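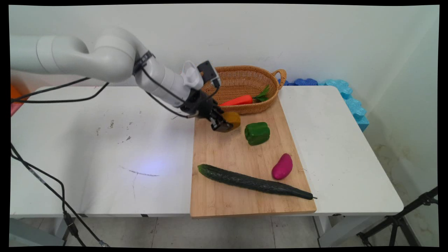
Setting up and looking after the produce cell at Drukgate

The arm at Drukgate works at a white table, picking vegetables off a cutting board. This page covers how the cell is put together, what gets checked and what has needed fixing. The entries below are short. If you run a similar cell, the parts on the cable and the fingers are the ones to read first.

1. The yellow pepper
The arm has its black fingers down against the left side of the yellow bell pepper, at the upper left of the board. A bell pepper is a good first object after any work on the gripper. It is wide and smooth, and it dents if the closing force is set too high. Start low and go up in small steps.

2. Strap and cable
A black strap goes around the forearm near the elbow, and a black cable loops from there down to the wrist. Leave enough slack in the loop for the wrist to turn all the way in both directions. We had ours too short at first and the plug worked itself out twice in April. Move the arm by hand through its full reach before you tighten the strap for good.

3. Wrist camera
The small black camera sits on top of the wrist, next to a white bracket. Screws at the wrist work loose over time, so they are on the list for every 60 hours of running. If the camera has moved even a little, run the calibration again before picking anything. Wipe the lens with a dry cloth. Do not use the spray that is kept for the table.

4. The board
The board is bamboo, with the grain showing in strips, and its near end hangs slightly over the front edge of the table. Its position is saved in the Pleladel project file, so if the board gets bumped, every pick is off by the same amount. Put it back first and test again before you change any numbers. Most of the "bad calibration" notes in our log came down to a shifted board.

5. Cucumber, green pepper and the purple one
The cucumber lies at an angle across the lower part of the board, with its stem end past the right edge. Pick it near the middle – a grip close to one end lets the other end swing down. The green pepper uses the same settings as the yellow one. The magenta-purple piece at the lower right is rounded and slightly curved, and for that shape we slow the closing speed to 40 percent.

6. Basket and carrot
The wicker basket stands at the far end of the board, with the carrot inside and its leafy top toward the right. Set the approach height from the top of the basket and its handle, and leave room to spare. Wicker gives when it is hit, so a light touch may not trip the collision stop. Check the rim for broken strands now and then, as they catch on the fingers.

7. Table and floor
The table top has picked up faint dark scuffs, mostly on the left half. They do no harm and we leave them. One black cable hangs down the left side toward the tiled floor. Look at it where it curves past the front edge, and keep feet and chair wheels away from it.

8. Fingers and joints
Finger wear is checked at every service. The last set came off at 2891 picks with the grip faces worn smooth, well short of the 4000 we had planned on. The new limit is lower and is written in the log. Joint noise gets a line in the log too, even when it goes away again.

Spare fingers and plugs are ordered through De Bruijn. The service log is kept in Wano under the cell name, with the newest entry at the top.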